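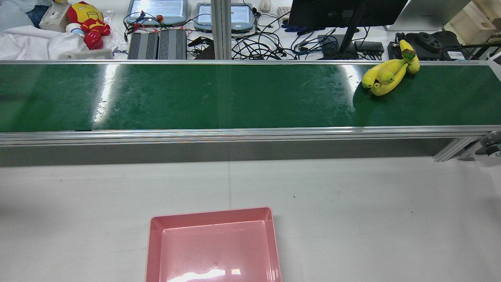 Minutes of the supply and service meeting, 8 February 2019
Present: Grestus (sales, stores, workshop), Akska (distribution)
Apologies: Okafor

1. Minutes of the January meeting
Accepted with one correction. In item 4 the engine block heaters were written as in stock. They were on order.

2. Diesel generator sets
Akska informed that 31 sets are ready for delivery to the dealers. Two of them go first to Okafor, who asked for the control panel on the left side. The workshop asked to receive the wiring drawings before the sets and not together with them, as it was last time.

3. Spare parts
Stores reported 469 fuel filters on the shelf and 148 injector seal kits. The meeting discussed if the kits should be sold also separately. Sales are in favour, the workshop is against -- a customer who changes only one seal usually comes back with a complaint. No decision. To be taken again next time.

4. Gista pumps
The new price list from Gista is received but the freight cost is missing. Sales will write to them. Until the answer comes, old prices stay valid for dealers.

5. Warranty forms
Many forms arrive without running hours. It was agreed that stores will send such forms back to the dealer on the same day.

6. Other matters
The training for dealers is moved to the large room -- the projector must be booked.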